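Subject: Re: [tableware] Dornau glaze reissue, and the hairline question
From: Annunziata Ferri

On the hairline question first, as two people wrote to me off list.

> I have a 1954 Dornau teapot with a fine line running
> down from the rim on the inside. It holds water fine.
> Is it crazing or a crack, and should I stop using it?
> Also, did Jurora ever say which colors are coming back?

Tap it lightly with a fingernail and listen. A sound pot rings and a cracked one gives a dull click. Crazing stays in the glaze and usually shows up as a net of lines, so a single line from the rim makes me suspect the body. I would keep it for the shelf. Don't pour boiling water into it, and don't let anyone sell you a glue repair for a pot you plan to drink from.

As for the colors, Jurora has named 2 so far, the cream and the green. The run is 600 pieces, and they go on sale in April through the Piras shop. No teal yet, though several of us have asked.

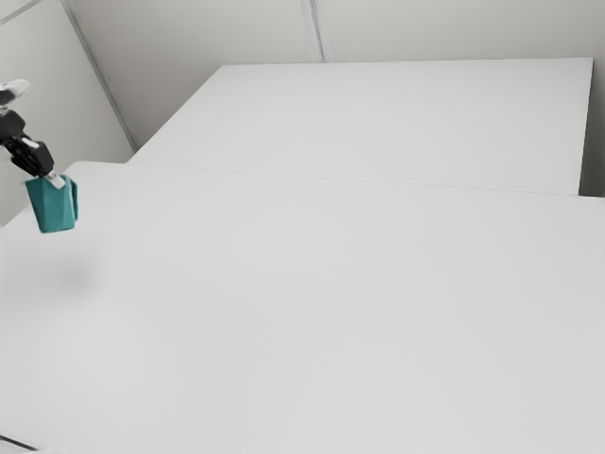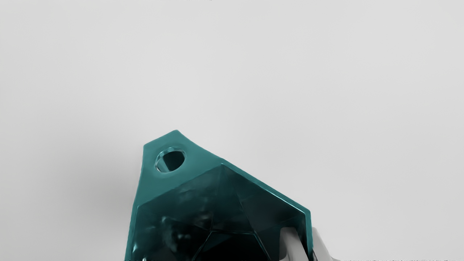

Other items:

1. Berum saucers. I still have 7 with the narrow foot and would trade them for the wide-foot kind. Small chips are fine. I don't want any that have been through a dishwasher, as the gold line goes first.

2. Marks. The pressed mark and the printed mark overlap by a few years, so please stop dating pieces by the mark alone. Check the foot ring too. Early ones were left unglazed.

3. Shipping. Double box everything. Fill the inside of cups before you wrap them, and wrap lids separately. My last parcel arrived with the lid taped to the pot, and the tape took some of the decoration with it.

If anyone has the old Piras price list with the coffee sets in it, I'd like a scan of the back page.

Annunziata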